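FOR IMMEDIATE RELEASE
2020-12-15

Grisudia, the two-armed kitchen helper built at the Okach shared workshop, now has free plans

Hi everybody, Amber Crabtree here, writing from the back bench at Okach with glue on my sleeve. We've finally posted the full plans for Grisudia, our home-built robot for small kitchen chores, and anyone who wants them can have them!

Uldis Koppel and I started on the arms in October of last year, and Ngân Võ joined to write the motion code (2737 lines at last check, and she'd like it to be fewer). The printed parts come to 13 per arm. Everything else is hobby servos, bearings and a lot of cable ties.

This month we're working on appliances. Doors and knobs are harder than picking up blocks, because a handle moves in an arc and a knob needs a steady grip while the wrist turns. We practice on a Toshiba toaster oven with a pull-down style handle across the top of the door and two knobs on the right, one over the other.

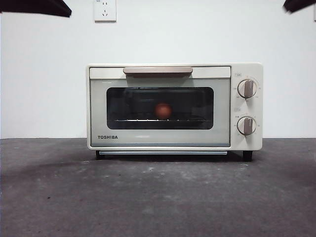
Do I need a workshop to build one?

A sturdy table, a small 3D printer and a basic soldering iron will get you through it, though a friend to hold the second arm while you bolt it down is a big help.

The download has the part files, the wiring chart and Ngân's code, plus my build notes, which ramble a bit (sorry, Noeline, I know you asked me to trim them). Printed copies of the notes are at the Okach front desk. We made 50.

Questions go to Noeline McAlister at the Okach front desk.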